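Cloth folding (household)

Cloth folding is the domestic practice of reducing a flat piece of fabric, most often a cleaning cloth or small towel, to a smaller flat piece of fabric that will fit in a bin, drawer or cupboard. It is among the least celebrated of household tasks and among the most argued over. This article covers the folding of cleaning cloths. For bed linen, including the fitted sheet, see Bed linen, where the matter remains unresolved.

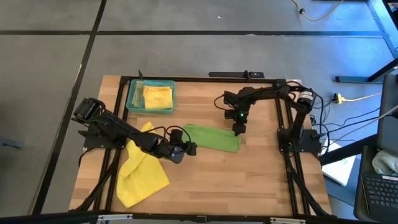
Reading time: 3 minutes

Terminology

In everyday use a "folded" cloth is one that has been doubled over at least once on purpose. Cloths that have doubled over on their own are usually called crumpled. Between the two lies a large gray area known in some households as "good enough." Jaruwan Saithong, in her handbook The Small Linen Cupboard, lists 3 accepted conditions (squared, rolled and stuffed) and declines to rank them, although the chapter on stuffing is one page long and mostly blank.

Common methods

The quarter fold is the standard. The cloth is laid flat, folded in half edge to edge, turned, and folded in half again. The result stacks well and fits most shallow bins two across. Yellow, green and teal are common colors for microfiber sets, and a mixed set in one bin is generally sorted by color, by size or by whoever got there first.

The long fold produces a flat rectangle and suits larger cloths. It is quick, but a stack of long-folded cloths tends to lean, and people who use the method tend to own cupboards with doors that close firmly.

The roll was popularized by travelers, who roll everything. A rolled cloth takes up less shelf and more floor, having a habit of leaving the shelf. Rolling is not advised for thin cloths, which unroll as soon as the back is turned.

Work surface

A table at waist height is usual. Wood is preferred over glass, on which microfiber slides about, and over the bed, on which the folder eventually lies down. Butcher-block tops are well liked for the purpose, and the seams between the strips give a straight line to square an edge against. Crumbs should be removed first. Microfiber picks up anything it touches, a quality that is praised on the package and regretted at the table.

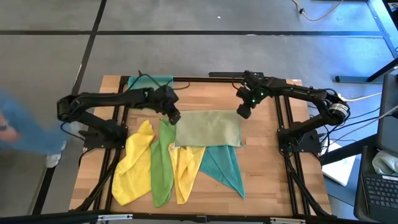
Most guides recommend spreading the whole batch before folding any of it. This allows cloths of the same color to be paired, and it shows at once which ones have gone stiff from fabric softener. It also takes up the entire table, so the method has never caught on in homes where someone is waiting to eat dinner. The opposing school pulls one cloth at a time from the pile and folds it before reaching for the next. Its followers finish no sooner but feel better throughout.

Overlapping cloths are a frequent source of error. Two thin cloths folded as one will pass unnoticed until the bin appears to be short, at which point a new set is bought.

Storage

Shallow plastic bins replaced the deep basket in many homes once it was noticed that the cloths at the bottom of a deep basket were never used again. The Stiston bin is low and open-topped. The Drotus has a lid, generally found elsewhere. Both hold a modest stack of quarter folds. See-through walls let the owner check the contents without getting up, and also let guests do so.
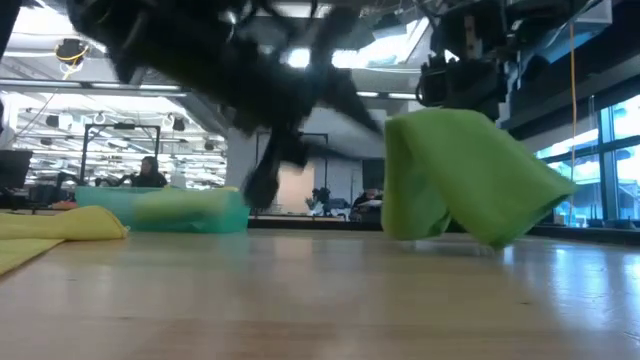 Cloths may be filed upright or laid flat. Upright filing shows every cloth at a glance but depends on a full bin; remove a couple and the rest sag. Flat stacking has no such weakness, though the top cloth does all the work and wears out years before its neighbors. Piret Vaher's cure, given in her column for the Lunde household quarterly, is to return clean cloths to the bottom of the stack. Letters disagreeing with her ran until September.

See also

Dish towel
Drawer, miscellaneous
Ironing (decline of)
Sock, single

Last edited 18 Dec 2018 | Contact the editors | © Viko Home Encyclopedia | Back to top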